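遠隔操作による作業教示の検証 進捗報告(8月分)
提出元:Fullside 教示技術チーム 報告者:Othmane Shawky

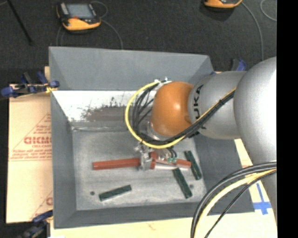
8月は、傾斜壁のある箱から角材を取り出す作業について、遠隔操作による教示データの収集を進めた。期間中に記録した教示は253回、収集開始からの累計は3494回となった。

1. 実施内容
操作者は手元のコントローラでアームを動かし、箱内の角材へのグリッパの接近、把持、持ち上げまでを一続きの教示として記録する。角材の初期配置は毎回変更している。操作は二名が交代で担当し、途中で把持をやり直した教示も削除せず、失敗の印を付けて保存した。再生と区間の切り分けには、社内ツールのDrastbridgeを引き続き使用している。

当初はアームを手で直接動かす方式も並行して試した。この方式は大まかな経路を示すには早いが、箱の内側では操作者の腕が傾斜壁に当たりやすく、先端の向きも安定しない。そのため、取り出し作業の教示は遠隔操作に一本化し、直接教示は待機位置と退避経路の設定に限って使うこととした。

2. 課題
(1) 壁際の角材は、グリッパを下ろす角度が操作者によって異なる。どちらの角度でも把持はできるが、学習データとしてはばらつきが大きい。接近角度の指針を作成し、操作手順書に追記した。
(2) 配線の取り回しにより、手首を大きく回す動作で操作者が速度を落とす傾向がある。該当区間の速度は、再生時に補正せず、そのまま残している。
(3) 角材同士が接している配置の教示が不足している。収集用の配置表に項目を追加したが、8月中の収集には間に合わなかった。

3. 予算および機材
消耗品費は計画の範囲内である。Pîrvuに発注したグリッパ用の予備部品は未着で、現在は手持ちの部品で運用している。到着が遅れた場合でも、次月の収集計画への影響はない見込みである。

4. 次月の予定
接している配置を優先して収集し、その後、学習済みモデルによる自律動作の初回試験を行う。試験は低速で実施し、操作者がいつでも遠隔操作に切り替えられる状態で行う。評価項目は把持の成否と壁への接触の有無の二つとし、結果は次回の報告に記載する。
Flotmont側の担当者から要望のあったデータ形式の変換については、仕様の確認が済み次第着手する。変換対象に失敗の印を付けた教示を含めるかどうか、貴部門のご判断をいただきたい。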